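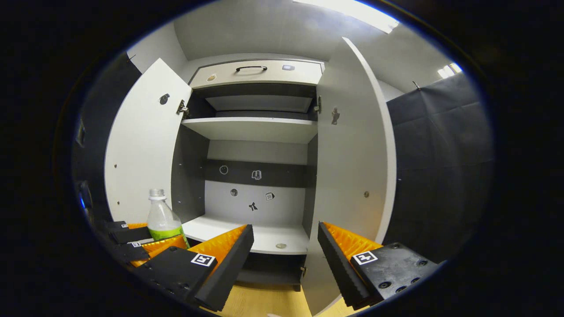 Kevser Kurtuluş
Storage Furniture Editor, Pondix

The Roscombe cabinet is such a likable piece! It's white, with two doors that swing wide, a cream-colored drawer along the top and a black arched pull that gives your fingers plenty to grab. There's a little lock plate on the drawer front too.

Behind the doors you get shelved compartments with dark gray side walls -- I love that against the white. Stickers look great on the back panel, and the black bow is my favorite.

Item no. 436. Ships in 5 days, handles and hinges already fitted. We've sold more than 173 of them, mostly for hallways and kids' rooms, and the matching Hegarty bench comes back in January. Spare shelves are sold in packs of 2.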